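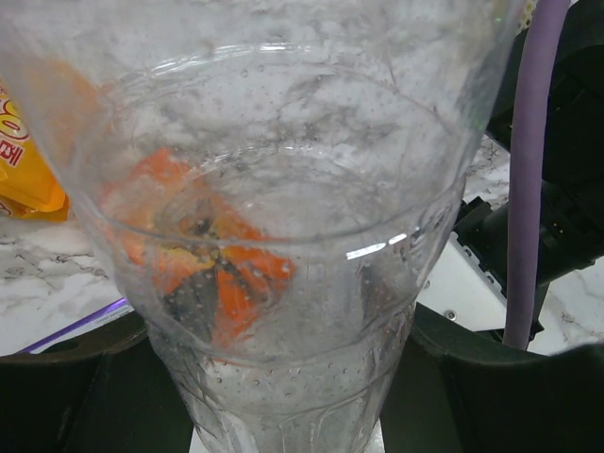 Skulau has changed how it looks after the two-arm cell at its Plerkstead site. Gripper fingers are now checked for wear every 4000 cycles - almost double the old rate.
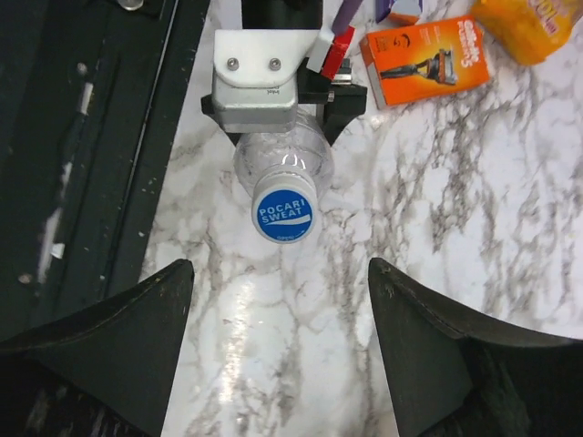 Gripper fingers at the marble-patterned worktop.

Cable slack is set by hand with both arms at full reach, then checked again at the

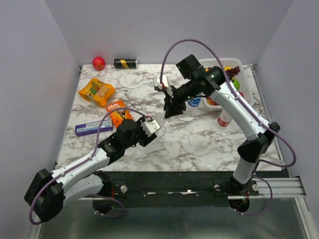
rest position. The job takes 20 minutes and needs two people.

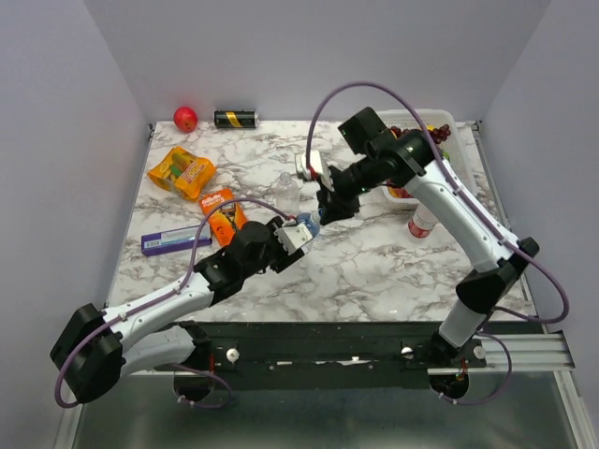 Ok-hee Ahn said the cable ties should be on the same schedule, as a loose one can foul the elbow joint. Skulau will review the interval in February.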